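Nurkcombe Works Group
Minutes, Friday, May 25, 2018

Item 3. Machines for the packing bench

Vellent's quote of £1418 was noted. It covers the software only – no arm, no fitting. Several members doubted that a robot able to stack blocks in a simulation could sort a drawer of mixed fittings, let alone wash up in the canteen. The claim of 800 clean runs was not accepted as proof of much. 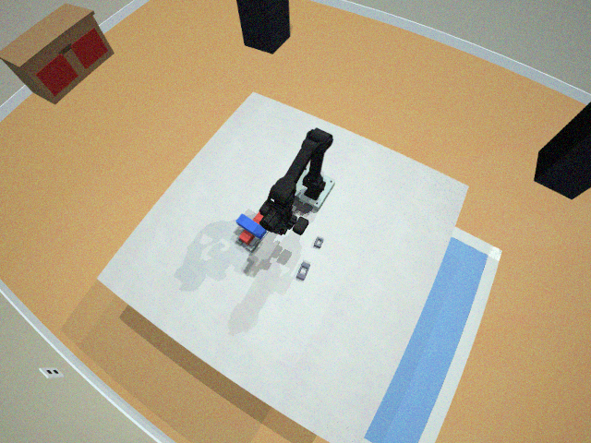

Reuter replied that stacking was a fair first test, but wanted it done on a real bench before any money was spent. Agreed. Back to this in July.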